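How to Season a Carbon Steel Pan

Reading time: 3 minutes
Print | E-mail

A new carbon steel pan ships with a coat of wax or oil that keeps it from rusting in the box. That coat has to come off before you cook. After that you build up a thin layer of baked-on oil, called seasoning, which keeps food from sticking.

You need dish soap, a scrub pad, paper towels and a small amount of grapeseed or canola oil.

1. Run the water as hot as you can stand and scrub the pan inside and out with soap. Wax can take two or three passes. The metal should feel bare – no slick spots.

2. Dry it with a towel, then set it over low heat for a couple of minutes.

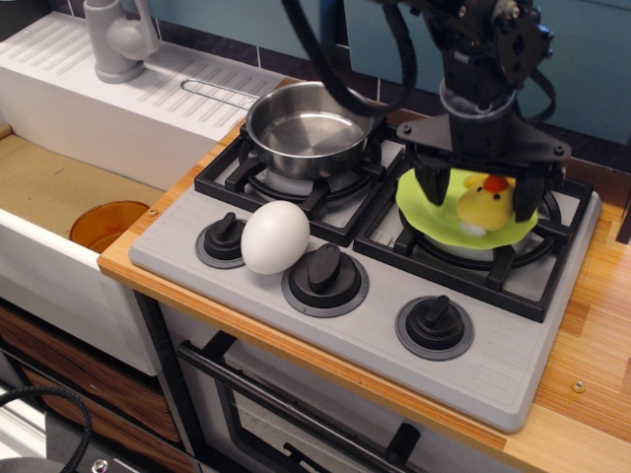 Amparo Tello wrote in to ask whether the handle needs scrubbing too. It does, if it is bare steel. A coated handle only needs a normal wash, and it should stay out of the oven.

3. Put a half teaspoon of oil in the warm pan and rub it over every surface. Now take a clean towel and wipe it all off again. Too much oil is the usual cause of a sticky pan.

4. Place the pan upside down in a 450-degree oven for an hour. Open a window. Turn off the heat and let the pan cool inside.

5. Repeat steps 3 and 4 twice more. The color will go from silver to bronze to brown, often in patches. Patches are fine and even out with use.

For the first few weeks, fry things in it – potatoes, onions, eggs with plenty of butter. Hold off on tomatoes, wine and vinegar until the surface is dark.

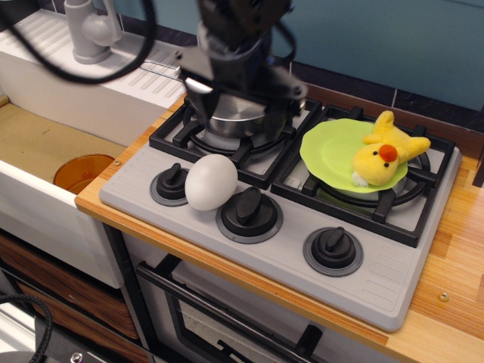
One reader in Rokcombe said her pan rusted overnight in the drying rack, and she wondered if it was ruined. Light rust comes off with steel wool. Wash the pan, dry it over low heat and do one round of oil and oven.

For daily care, rinse the pan while it is still warm and wipe it dry. A little soap does no harm. Don't soak it, and keep it out of the dishwasher.

Related
Cleaning a Burned Saucepan
How to Sharpen a Kitchen Knife
Which Oils Smoke First
Storing Pans in a Small Kitchen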